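Open day at Vilurar: two arms, a green basket and a lot of questions

Bożena Laskowska has a cold and a bus to catch, so we do this standing up. Pridport, upstairs, the back unit at Vilurar, half past two on the July open day. Doors open since ten. She has eaten one biscuit.

"Go on then, ask," she says. "If I stop talking it's because I'm going to sneeze."

She runs the test bench side of things at Vilurar, which checks and sorts returned hand tools and meters for hire shops. Vasilică Tudose does the robot side. He is on the floor behind her with a screwdriver, and answers from down there when he feels like it.

First question, the obvious one. Why multimeters?

"Because they're horrible," says Laskowska. "Leads everywhere. A box is easy, anyone can show you a robot picking up a box. You get a meter back from a hire shop and the leads are wound round it, or half wound round it, and the probe's stuck under the next one along. That's our actual day. So that's what we put out."

The job for visitors to watch is sorting. Meter off the table, into the basket, leads and all. Two arms, one each side, bolted to the same rail. Either can reach the middle, which is where the arguments start.

"They don't argue," says Tudose, from the floor. "They wait for each other. It looks like arguing."

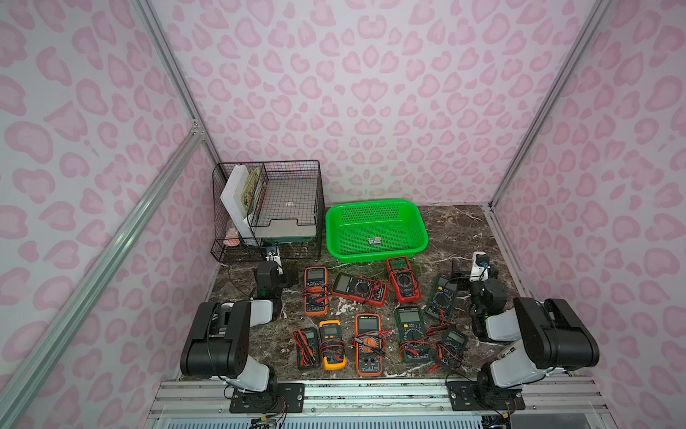
He gets up at this point and wants to talk about leads some more. The arm can take hold of the body of a meter well enough, he says, but what comes up with it is anyone's guess.

"You lift one and the neighbour moves. So now where is the neighbour? You have to look again. A person does this without thinking, you just shake your hand a bit. I have spent most of the spring on shaking the hand a bit."

Is it quick? No. Laskowska is cheerful about that. A man from a hire firm timed it this morning on his phone and told her he could do the lot himself while the arm was making its mind up.

"I said yes, you could, and would you like to do it until tea time? He didn't reply to that. He did take a leaflet."

They have 1,166 practice runs recorded, all done by hand with Tudose or somebody else steering. He would like more. She would like him to stop asking her staff to stay late for it. This has clearly been discussed before.

Drops? Yes, they drop things. Three before lunch, she says, and people enjoyed those the most, specially the school group. One lad clapped.

I ask about the colours, seeing as the meters come in so many. Deliberate, says Tudose. Orange, yellow, green, red, black. Different makers, different shapes, whatever came in. If you train on one kind it learns that one kind and then falls over when a customer sends you something else.

"And the dark ones are harder," adds Laskowska. "Dark casing on a dark table. We could of had a white table. He wouldn't let me."

"The customer may have a dark table," says Tudose.

The walls are hers. Pink leopard spots, all the way round. Her sister had the rolls left over from a bedroom. Visitors ask about it before they ask about the robots and she's stopped minding.

What about jobs, then. She has had that one all day too. There are two people on the sorting bench now and she says there will be two people on it next year, doing the testing part, where you need somebody who can tell that a meter reads wrong. The winding and unwinding she'd happily give away.

"My wrists," she says, and holds them up.

Kamen, the hire chain, has asked for a trial at its depot. Baloch, who supply the racking downstairs, sent someone to look and he stayed an hour. Nothing signed with either of them. Tudose thinks the autumn. Laskowska pulls a face at the autumn.

Then it's twenty to three and another group is coming up the stairs, and she has her coat half on. Last thing, quickly, what would she change for next year?

"More chairs. And a sign on the door, they keep going in the dentist's."

Tudose is back on the floor.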